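The one-bin method, six months on

Readers with long memories will recall that in April this newsletter gave half a page to the Siriwan system, under which every small loose thing in a household or workroom goes into one large open bin and gets sorted "when the moment is right". I was unconvinced then. I have now been to Prorard, where the method has been in daily use since the spring, and I am still unconvinced.

The argument in its favour, as Manee Wiriya put it to me, is that people won't use seven labelled boxes but they will use one big one without a lid. I accept the first half. I've bought labelled boxes. By the end of the month the one marked "batteries" had string in it.

What I doubt is the "when the moment is right" part. The Siriwan leaflet claims 3000 households have stuck with it, but doesn't say who asked them, or when, or whether anyone looked in the bin. My mother kept a drawer on the same principle from 1987 until she moved house, and the right moment for it was the removal van.

Napaporn Limsakul, who runs the sorting side at Prorard, was more careful in her claims. She likes a divider, so that there are at least two places a thing can be. She likes plain grey because it doesn't hide much. She admits that dark things at the shadowed side of a deep bin are easily missed, and that anything small and shiny gets picked up first whether it matters or not.
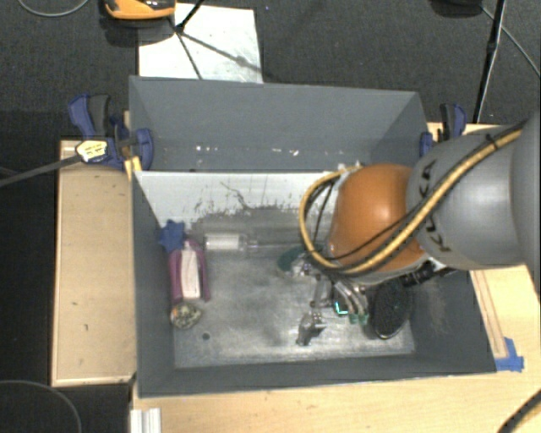 I asked her what happens to the things that don't belong with anything else, and she said they go back in. I asked how many times. She said it depended on the thing.

There is a dearer version from Guvari, with higher sides and a price of 1285, which strikes me as a lot to pay for somewhere to put a hairbrush. Pranda is said to be bringing out one with a removable divider. I'd wait, or use a washing-up bowl.

If you have tried the method for longer than a month, write in and tell us what is at the bottom. Please look first.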